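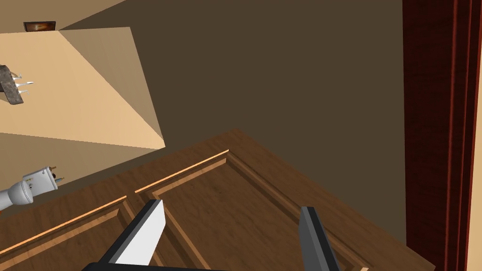 How to Adjust an Interior Door That Sticks or Will Not Latch

Hesby Housing Services — Resident Maintenance Guides
Last reviewed 22 June 2022

Residents of the Bovton and Altonberg properties may carry out the adjustments in this guide without prior approval. Work on entrance doors and fire-rated doors must be requested through the maintenance office. A fire-rated door carries a label on its hinge edge and must never be planed, drilled or trimmed.

Before You Begin

You will need a hand screwdriver that fits the hinge screws, a pencil, a sheet of medium sandpaper, a block plane, a few wooden toothpicks and white glue. Allow 30 minutes for a hinge adjustment. Planing takes longer, and the door cannot be rehung until any new finish has dried.

Many doors swell in humid weather and shrink again once the heating is on. If the door began to stick in summer and rubs only lightly, wait until March before removing any wood.

Find the Point of Contact

Close the door slowly and watch the gap between the door and the jamb. The gap should be even along the top and down both sides. Slide a sheet of paper around the closed door and make a light pencil mark wherever the paper catches.

Rubbing at the top corner on the latch side usually points to a loose upper hinge. Rubbing along the full latch side may mean that the door has swollen or that the hinges stand too far out from the jamb.

Tighten the Hinges

1. Open the door fully and support the outer corner with a wedge or a folded magazine.
2. Tighten every screw by hand, beginning with the top hinge. Do not use a power driver, as it can strip the holes.
3. If a screw turns without gripping, remove it. Dip two or three toothpicks in glue, push them into the hole and snap them off flush with the surface.
4. Let the glue set, then drive the screw back in.
5. Remove the wedge and test the door.

Adjust the Strike Plate

If the door closes freely but does not latch, rub pencil lead on the end of the latch bolt and close the door. The mark left on the plate shows where the bolt is landing. A small error can be corrected with a metal file. For a larger one, move the plate, fill the old screw holes and drill new pilot holes.

Remove Wood Only If Needed

Sand the marked area first and test often. If planing is required, tap out the hinge pins from the bottom upward, with a second person holding the door. Plane with the grain and work from the corners toward the center on the top edge. Seal all bare wood with paint or varnish — unsealed edges take up moisture and the door will stick again.

Requesting Help

If the door still rubs after these steps, submit Form 49 to the maintenance office, Yan Building, Room 1037. State the room, the side on which the door rubs and the work already done. Requests are reviewed within 5 working days.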